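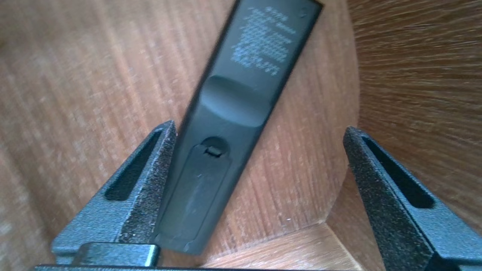 Remotes and Small Controls
Stidlow House Clear-Out, Gallery 3

March 21, 2024

The lounge at Stidlow had a drawer that would not close, and most of what was in it turned out to be remotes. Irina Lazăr emptied it over two afternoons and set aside everything that still had its battery cover. The rest of the house is in Galleries 1 and 2 (kitchen, upstairs landing). Gallery 5 will have the garage once Colm Breathnach has finished sorting the shelves.

The item number comes first in each entry. Please quote it if you write to us about something.

Item 341
Slim remote, charcoal black, shown from the back. Matte casing with a wide curved finger recess under the printed text, and a long battery cover with a thumb indentation at the top and a latch opening lower down. Small pale scuff below the latch, otherwise the cover is plain. Batteries not included.

We have not matched 341 to a set. Dexter Mercado tried it with the Hosex television from the lounge and got no response, but he only had one pair of batteries with him and they were old. If you had a television or player from the house in the earlier sale, it may belong with yours -- check the back of your own handset against this one before you write.

Collection
Small items can be picked up from the Herath Road shop during opening hours. Bring the item number and the name you gave in your message. We can mail remotes in a padded envelope if you cover the postage. Larger pieces have to be collected from the house, and Anong Ongart keeps the list of times for that.

Items not claimed by the end of March go to electronics recycling with the loose chargers and the cable box.

Corrections
The Stemis radio in Gallery 2 was listed as having its power lead. It does not. The lead in that bag belongs to the desk lamp, and the entry has been changed. Thanks to Wellington Caldeira for pointing it out.

Back to Gallery 2 | All galleries | Contact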